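Forum Robotik & Simulation › Manipulation › Fehlersuche
Thema: Arm fährt beim zweiten Würfel durch die Tischplatte (Simulation)

galard_bastler
Beiträge: 69
Verfasst am 2024-11-11

Hallo zusammen,

ich sitze seit dem Wochenende an einer Stapelaufgabe in der Simulation und bin ehrlich begeistert, wie weit man inzwischen ohne echte Hardware kommt. Zwei rote Würfel, ein Holztisch, ein weißer Gelenkarm mit Zweifingergreifer. Würfel A greifen, auf Würfel B absetzen, fertig. Das Projekt heißt bei mir Birnau und soll später mal auf einem richtigen Arm laufen.

Jetzt der Haken: Der erste Griff sitzt super. Sobald der Planer aber auf den zweiten Würfel umschaltet, sackt das Handgelenk ab und die Finger gehen glatt durch die Platte. Keine Kontaktkraft, keine Warnung, nichts im Log. Danach zittert der Arm kurz und springt in die Grundstellung. Das passiert nicht jedes Mal, sondern bei 69 von 400 Läufen. 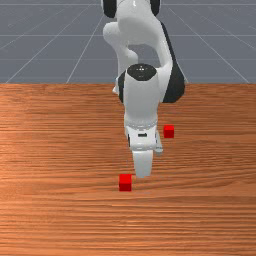

Gerechnet wird mit einem Zeitschritt von 2 Millisekunden, Schwerkraftkompensation ist an. Die Zielhöhe gebe ich relativ zur Würfelmitte vor. Den Regler habe ich schon weicher gestellt, dann wird es seltener, aber weg ist es nicht. Hat jemand eine Idee, wo ich suchen soll?

Grüße aus der Bastelecke!

Landry
Beiträge: 2311

Schönes Projekt! Klingt für mich nach klassischem Tunneling. Die Finger sind schmal, die Kollisionsfläche vom Tisch ist bei vielen Vorlagen nur eine dünne Scheibe, und wenn der Arm schnell genug kommt, liegt die Fingerspitze in einem Schritt drüber und im nächsten drunter. Der Solver bekommt den Kontakt nie zu sehen.

Probier mal einen dicken Quader als Kollisionskörper. Die sichtbare Platte kannst du lassen, wie sie ist. Und halbier den Zeitschritt, nur zum Testen.

kthibodeau
Beiträge: 300

Da muss ich widersprechen, Landry. Bei 2 Millisekunden müsste der Arm schon ordentlich rasen, um durch eine normale Platte zu springen. Ich hatte genau dieses Verhalten im Juli, und bei mir war es ein Kollisionsfilter. Ich hatte die Paare zwischen Arm und Tisch abgeschaltet, damit der Sockel nicht dauernd Kontakt mit der Tischfläche meldet (steht ja drauf), und dabei aus Versehen die Finger mit erwischt. Die Würfel kollidieren dann brav mit allem, der Greifer aber nur mit den Würfeln.

Schau dir die Gruppen an, bevor du am Zeitschritt drehst. Dauert fünf Minuten!

Gruß, Keegan Thibodeau

Landry
Beiträge: 2311

Wenn der Filter falsch wäre, müsste er aber immer durchgehen und nicht bloß in einem Teil der Läufe.

kthibodeau
Beiträge: 300

Nein, er geht ja nur durch, wenn das Ziel zu tief liegt. Solange die Vorgabe stimmt, berührt der Finger den Tisch gar nicht und der falsche Filter fällt nicht auf. Du brauchst zwei Fehler gleichzeitig. Deshalb meine Frage an galard_bastler: Woher kommt die Höhe vom zweiten Würfel? Frisch ausgelesen oder beim Reset gespeichert?

galard_bastler
Beiträge: 70

Wow, so schnell so viele Antworten, danke! Die Höhe wird beim Reset gespeichert. Und beim Reset lasse ich die Würfel aus kleiner Höhe auf den Tisch fallen... oh je. Ich ahne was.

Dicker Quader ist eingebaut, hat bei mir nichts geändert. Die Filter schaue ich mir heute Abend an.

mirabellenkern
Beiträge: 158

Ich lese hier mit großer Freude mit, weil ich gerade etwas Ähnliches baue. Eine Anmerkung zur Sicherheit, auch wenn es nur Simulation ist: Wenn das später auf echte Hardware soll, würde ich das Durchfahren nicht bloß wegfiltern. Bei uns in der Werkstatt in Gelavville ist ein Arm mit so einem veralteten Zielwert in die Tischplatte gefahren. Die Kraftüberwachung hat abgeschaltet, aber ein Finger war krumm und die Platte hatte eine schöne Kerbe. In der Simulation hatte vorher alles wunderbar ausgesehen.

Ich lasse seitdem jeden Lauf abbrechen, bei dem eine Fingerspitze unter die Tischhöhe kommt, und zwar mit lauter Fehlermeldung.

Landry
Beiträge: 2311

Abbruch finde ich fürs Debuggen gut, fürs Training zu hart. Lieber eine Untergrenze in den Planer, dann kommt die Vorgabe gar nicht erst unten an.

mirabellenkern
Beiträge: 158

Mit der Untergrenze siehst du den eigentlichen Fehler aber nie wieder. Ich bleibe beim Abbruch, wenigstens bis alles sauber durchläuft.

galard_bastler
Beiträge: 71

So, Rückmeldung! Keegan hatte recht, und zwar mit beidem. Die Finger standen in derselben Gruppe wie der Sockel, also keine Kollision mit dem Tisch. Und die Zielhöhe war Murks: Ich habe die Position gelesen, während die Würfel noch gefallen sind, und danach einen festen Versatz abgezogen, der nur manchmal gepasst hat. Je nach Startlage lag das Ziel dann unter der Platte.

Geändert habe ich Folgendes: Die Finger haben jetzt eine eigene Gruppe, nach dem Reset wird gewartet, bis beide Würfel ruhig liegen, und die Höhe wird direkt vor jeder Anfahrt neu gelesen. Den Abbruch von mirabellenkern habe ich auch drin, der ist Gold wert. Den Zeitschritt habe ich gelassen.

300 Läufe ohne einen einzigen Durchstich! Ich bin vorhin wirklich durchs Zimmer gehüpft. Zum Aufbau noch: Der Arm sitzt hinten rechts auf dem Tisch und arbeitet von dort nach vorne, die Würfel liegen mit ordentlich Abstand zueinander. 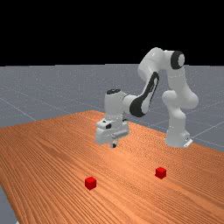
kthibodeau
Beiträge: 300

Betreff: Re: Rückmeldung

Klasse, das freut mich riesig! Setz den Titel bitte noch auf gelöst, dann finden es die Nächsten. Und lass den dicken Quader ruhig drin, der kostet nichts.

Landry
Beiträge: 2311

Gut, der Punkt geht an Keegan. Bei schnellen Anfahrten würde ich den Zeitschritt trotzdem im Auge behalten. Wie stabil steht denn jetzt der Stapel, wenn der Greifer aufmacht? Bei mir klebt der obere Würfel gern an einem Finger fest und kippt beim Hochfahren.

galard_bastler
Beiträge: 72

Das teste ich morgen, da mache ich dann ein neues Thema auf. Titel ist geändert!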